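Vikilow Soft Bucket Hat – Pink

Item 314. Unlined bucket hat with rounded crown and soft brim. The brim has no wire or stiffener and lies flat when the hat is set down crown up. Stitched seams around the crown. Also stocked in black (item 251).

Sizes: S/M and L/XL. Measure the head just above the ears. Between sizes, order the larger. 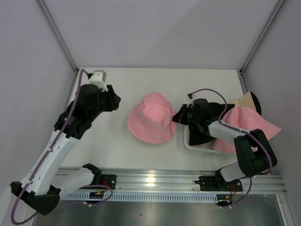

Storage and display: hats may be stacked or kept in a low open bin. Do not press under heavy goods. Shallow folds in the crown fall out with light steaming from the inside. Keep the steamer head off the fabric.

Care: hand wash cold, reshape while damp, dry flat. Do not tumble dry. Wash pink separately the first time – some color may run.

Packing: shipped in bulk, 97 per carton, mixed sizes on request. Hang tags are packed separately. Orders over 3000 pieces are quoted individually; contact Lacey Rudd at the Ciltinport warehouse.

Returns accepted unworn with tag attached.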